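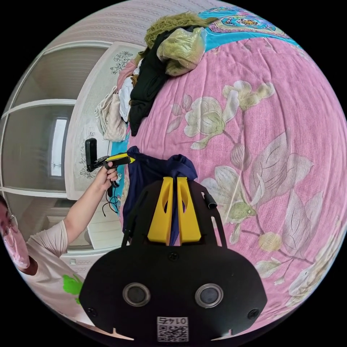 Is a pink floral bedspread a nuisance to keep looking nice? It's less trouble than a plain one, to my mind, as a busy pattern forgives the odd crease and a bit of fluff, and all it asks of you is a good shake in the morning.

I've had the Plovon bedspread in the pink lily print since September, so I think I've lived with it long enough to say something useful. I should admit that I bought it at the market in Zoramthorpe without measuring a thing (I had gone in for pillowcases, and came out with a bedspread and no pillowcases at all). My friend Nafula Wanyama was with me and thought the flowers were far too big. They are big! They're great pale blooms in cream and white with a little muted green, on a soft pink, and thin brown stems running between them with little yellowish buds. On the stall I wondered if she was right. On the bed I stopped wondering, as a large flower sits very comfortably on a large flat space, and small ones would have looked fussy next to the turquoise I already had.

The turquoise is the other half of this review, really. I keep a patterned turquoise cover with the medallions in red, yellow and pink up at the head of the bed, and I was worried the two would fight. They get along very well. If you like a calm, matching bedroom then please look away now, but if you grew up in a house where every blanket came from a different aunt, you'll feel at home with this. There's pink in both, and I think that is what holds them together.

Now for how it behaves. My bed is where the laundry gets sorted. Everything comes off the airer and lands in one great heap, and I go through it while the kettle boils, or that's the plan. A slippery bedspread is hopeless for this, and my last one, an Ernlow, used to let the whole pile slide gently on to the floor while my back was turned. The Plovon holds a heap of clothes where you put it. I had everybody's things on there the other evening, two weeks' worth, and it stayed put until I'd worked down to the socks.

I've washed it 9 times so far at a cool setting. The pink has softened a touch, which I rather like, and the green parts of the petals are as they were. It dries slowly if you fold it over the rail, so give it a whole line to itself if you can. I don't iron it — life is short and the bedspread is long.

A few grumbles, to be fair to everyone. Loose threads turned up along one hem after the first wash, and I had to snip and stitch them one afternoon. The care label is sewn at the foot end where it scratches your toes if the cover gets turned round in the night. And pale flowers do show tea. I know this from experience, and so does my husband, who was holding the tea.

It shares the bed with a turquoise quilt as well, one with a big pink rose sort of bloom and green leaves and a cluster of small purply-blue flowers underneath. That quilt is my sorting mat in a way. Odds and ends get put down on it while I deal with the clothes, chargers and the like, and they're easy enough to find again against such a bright colour, provided I remember to look before I fold it up.

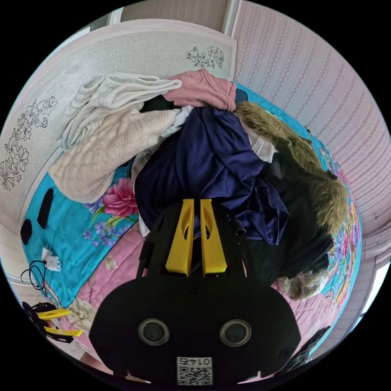
Would I buy it again?

I would, and I very nearly have, for the spare room. I paid 57 for mine, and Radoslava Danko, who has the stall, told me there's a blue one on the way that I'm trying hard not to think about. If you sleep hot, you may want to push it down to the foot of the bed in summer, as I do. If you mainly want something cheerful that puts up with a family's washing being thrown on it day after day, then I'd go and have a feel of one. Do take your measurements with you, though, and do remember the pillowcases. I still haven't got mine.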